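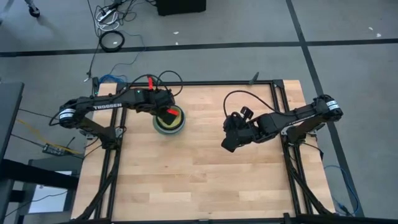
Should a bare wood table get oil or varnish? Oil, if you eat and chop and spill on it every day, because you can fix one bad spot without redoing the whole thing.

I say this as a person who varnished first. We had a butcher-block top in the old apartment in Savdale and I gave it 7 coats (seven! I was so proud) and by August there was a cloudy ring where a soup pot had been, and the only cure was sanding everything back to nothing. So now I oil. Eleven minutes with a rag, windows open, done before coffee.

What I really want to argue for, though, is leaving the thing alone afterward. No runner, no placemats, no tray of candles. I love the strips in butcher block, the way a cream one lands next to a tan one next to a brown one, and the little knots that somebody at the factory could have cut out and didn't. Why would I pay for that and then cover it with cloth? One bowl is plenty. A wide one in a dull gray-green looks so good on pale wood that I've stopped shopping for anything brighter, and it doesn't have to sit dead center either. Mine drifts.

My sister-in-law in Provbridge thinks this is cold. She has a tablecloth for every holiday and a plastic one over it, and dinner at her place is lovely, I'll admit, but I have never once seen her table. It could be a door on sawhorses under there!

Scratches will happen. Ours has a long one from a bread knife and a gray patch by the window end that I keep meaning to sand, probably with the 220 grit, if I can find where I put it.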